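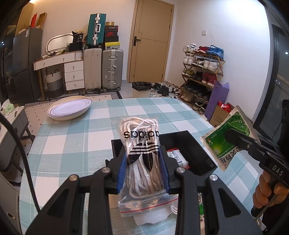 Home Recording FAQ

Questions from people who record for the Clekeck collection, and from people thinking of signing up. Last revised in April. If your question isn't covered, write to the recording desk and it will probably end up on this page.

GETTING STARTED

What am I being asked to do?

You do small household jobs with a pair of hand-held grippers, and the grippers record what they see and how they move. Each run of a job is one example. Vendska uses the examples to train a policy, meaning the program that decides how an arm should move next. No arm comes to your home at any point.

What kinds of jobs are there?

Most of the current list is sorting and packing: putting packets into a box, moving a bag from one side of the table to the other, laying things down so the label faces up. There is a second list for cloth (folding, stacking, hanging) and a short third one for kitchen drawers. New recorders start on the packing list.

Do I need to be good with my hands?

No. You need to be steady and you need to be willing to repeat yourself. People who have never held a gripper usually feel clumsy for the first hour. Those first runs are kept apart in a practice folder and don't count for or against you.

How many examples do you need?

The target for the packing list is 4000 accepted examples. At the last count we had 1910. They come from many homes, and that matters more to us than the total. A policy trained in one room tends to learn the room.

How long is one example?

Most packing runs are well under a minute. If a run is going on much longer than that, something has gone wrong with the grip, and it is better to stop, mark it as failed and start again.

THE ROOM AND THE TABLE

Should I tidy up first?

Clear enough table to work on. Leave the rest of the home as it is. Shoes by the door, suitcases, boxes on top of the fridge, laundry baskets — all of that is fine and we want it. Please don't move furniture to make the background plainer.

What should I put on the table?

Packets and small items from the list in your task sheet, plus the open box they go into. Use things you have. Shoelaces still in their bag, tissue packs, tea or snack sachets and folded cloth have all worked well. Flat and soft things are especially useful to us, as our existing examples lean too heavily toward cans and blocks.

Is a tablecloth a problem?

No. Checks, stripes and plain cloths are all accepted. If the cloth slides when you press down, tape it under the edge of the table. A sliding cloth moves everything on it and the run becomes hard to use.

Can printed brands or writing show?

Yes, on objects. We accept any language and any orientation, including upside down. What must not show is anything personal: letters with your address, bank cards, prescriptions, school papers, a phone or laptop that is switched on. Family photos should be turned to the wall or covered.

What about mirrors and glass doors?

They are allowed, but check what they reflect before you begin. If your face can be seen in one, turn it or hang something over it. When you record in the evening, dark windows behave like mirrors too.

What about light?

Ordinary ceiling light is enough. Please don't point a desk lamp at the work. Shiny bags and foil sachets throw the light straight back into the camera, and the edge of the packet disappears in the glare just as the jaws reach it.

HOLDING AND MOVING

How should I hold the gripper?

By the handle, with your whole hand, wrist straight. Keep your sleeves pushed back far enough that they don't hang over the mechanism. Your fingers should never reach past the handle to help an object along. If you nudge a packet with a finger, the run has to be marked as failed, even if everything else went well. The policy will have no finger to do that with.

Where should I grip a soft bag?

From the two sides, with the pads against the widest part of what's inside. Squeeze only until it stops slipping. If you grip the empty part of the plastic, the contents swing and the bag turns in the jaws. With a zip bag, keep the pads off the zip.

And a sachet?

Sachets can be picked up at an edge or across the middle. Please vary it. A tilted sachet in the jaws is acceptable as long as it stays put. Don't set it down and pick it up again to get it straight, unless the task sheet asks for straight.

Do both hands have to move at once?

For two-handed tasks, both grippers should be in use, but they don't have to move together. One can hold while the other reaches. What we don't want is one gripper resting on the table for the whole run. If you find that the second hand has nothing to do, tell us, because the task sheet is probably badly written.

How fast should I go?

A little slower than you would with bare hands. Try not to freeze between movements. A long pause in the middle of a run teaches the policy to pause there too, and Vaida Koppel, who reviews the packing runs, has to trim each of them by hand.

Where should the cable go?

Down the table and away from the hand that crosses over most often. It may lie on the table in view. Check before each set that it isn't looped around a leg of the chair or under the box. A cable that pulls tight during a reach will bend the path of your hand without your noticing it.

MISTAKES AND REJECTED RUNS

I dropped something. Do I start over?

If it fell on the table and you picked it up again with the gripper, keep going and finish. Mark the run as "recovered". We collect these on purpose and have 142 so far, which is not many. If it fell on the floor, stop and mark it as failed.

Should I delete failed runs?

Please don't. Upload everything, marked correctly. Failed runs are used for checking the policy, and we can't do that if only the good ones reach us.

Why was my set rejected?

The usual causes are these:

The lens was smudged or partly covered.
The objects were laid out in the same places in every run.
The gripper was opened and closed before the recording had started, so the jaw position was never zeroed.
Something personal was in view.

A rejected set comes back with a note. If the note only says "layout", it means the second one.

How different should the layouts be?

Move at least two things between runs, and turn the box to a new angle every few runs. It needn't be square to the table. Leave other items lying near the one you are picking up, even partly under it. In a real home a packet is seldom alone on a clean surface, and the runs where a neighbor gets in the way are the ones that help most.

Can someone else in the household do some of the runs?

Yes, if they are an adult and have signed their own form. Enter their initials at the start of the set. Two people's movements mixed under one name confuse the review, though the training itself can take it.

EQUIPMENT

What is in the kit?

Two grippers, cables, the recorder box, a lens cloth and spare pads. Count the pads when the kit arrives and again when you send it back.

When should I change the pads?

When the ribs look flat or the pads pick up lint that won't wipe off. Use the lens cloth for the lens only. Pads can be wiped with a damp paper towel and must be dry before the next run.

One of the jaws closes later than the other. Is it broken?

Probably a loose screw at the linkage. Don't tighten it yourself. Write to Nabila Ait Ali with the number on your kit and she will either talk you through it or send a replacement. Replacements go out on Tuesday.

UPLOADS, PAY AND PRIVACY

How long do I have to upload a set?

You have 14 days from the first run in it. After that the recorder box locks the set and we have to release it from our end.

Am I paid for failed runs?

Yes. You are paid for the time of the set, not for each success. Rejected sets are paid once. If the same set is redone and rejected again for the same reason, we'll call you before you record any more.

Who sees the recordings?

The reviewers at Vendska and the training group. Sound is not recorded. Runs are stored under a set number, and the list that ties set numbers to names is kept separately.

Can I take my runs back?

You can withdraw any set until it has gone into a training round. Your account page shows the status of each one — "held" can still be withdrawn, "in round" can't. To withdraw a set, write to the recording desk and give the set number in the subject line.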